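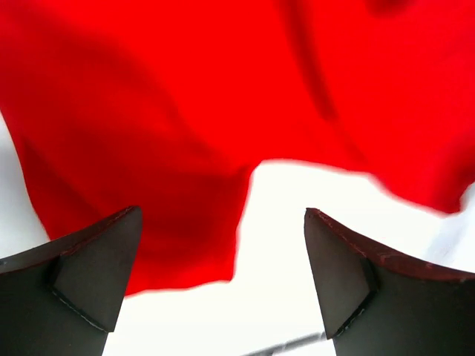 3.2 Garment presentation and starting state

Figure 2. A plain red piece of cloth on the white work surface at the start of a folding trial. The darker flap at the left is shaded differently from the broad bright area beside it.

The household folding task was designed to reflect the way clean laundry is met in the home, where a garment seldom arrives flat. Each trial therefore began with a single item placed on a white surface in a disordered state. The item was lifted at one point chosen from a printed list, held clear of the surface until it stopped swinging, and lowered. No part of it was straightened afterward. The resulting arrangement is referred to in this paper as the starting state.

The garment set contained 29 items, all of them used clothing in good repair. Solid colors were preferred over prints. Pilot work in January had shown that stripes and checks gave raters a strong cue to the direction of the cloth, and that judgments of fold position made on patterned items could not be fairly compared with those made on plain ones. Red, navy, gray and dark green items were kept. White items were removed from the set, as their edges were hard to tell from the work surface.

All items were washed together by color group at the start of the study and again after every sixth session. Fabric softener was not used. Items were stored on open shelves in the Skomemano laundry room and were carried to the work surface one at a time.

3.3 Coding of folds, flaps and edges

Starting states were coded from still views before any folding took place. The scheme, called Condutport, was adapted by the second author from an earlier scheme for bed linens, and it separates four features of a resting garment: flaps, creases, puckers and free corners. A flap is any part of the cloth that hangs or lies at an angle different from the part beside it and that ends in a visible edge. A crease is a line within one layer. A pucker is a small gathered area, usually found where two edges meet or where a seam draws the fabric in. A free corner is a point at which two edges meet and under which no other layer can be seen.

Figure 2 shows several of these features together. The boundary between the bright and dark areas curves downward to an inward corner in the lower edge of the cloth, and a small pucker lies at that corner. The darker area was coded as a flap with one free corner, at its lower right. The faint diagonal line just inside the left edge of the flap was coded as a crease. A narrow dark fold running down from the top was recorded separately and was not treated as part of the flap.

Change in tone was the main cue available to raters when the cloth was a single color. It was not always enough. On soft knits, a shaded area may mark a second layer or may only mark a slope in the first, and raters were told to enter "layer unclear" when no edge could be followed. This entry was used in 167 of the 973 coded views. Lensa Gashaw and Velimir Matić coded all views independently and met after each session to settle differences. Where they could not agree, both codes were kept and the view was left out of the analysis in Section 4.

Garment type was not coded from the still views. An inward corner may belong to a neckline, an underarm, a side vent or the join of two trouser legs, and a view that takes in only part of the item gives little basis for choosing among them. The type was entered instead from the garment list held at Staltolico, which raters did not see until coding was complete.

3.4 Folding procedure

Participants were asked to fold the item as they would at home and to place it on the finished stack to their right. No folding method was shown or suggested. They were free to shake the garment out, turn it over, or smooth it by hand, and each of these actions was noted along with the order in which it occurred. A trial ended when the participant let go of the folded item.

A short rest was given after every 6 items. During the rest, the stack was removed and the work surface was wiped with a dry cloth to clear lint, which had gathered along the rear edge in the pilot sessions and was particularly noticeable after the navy items.

Participants who said that they normally hang a given kind of garment were still asked to fold it. Their remarks were written down and are taken up in Section 5, together with the responses to the Pascual household questionnaire.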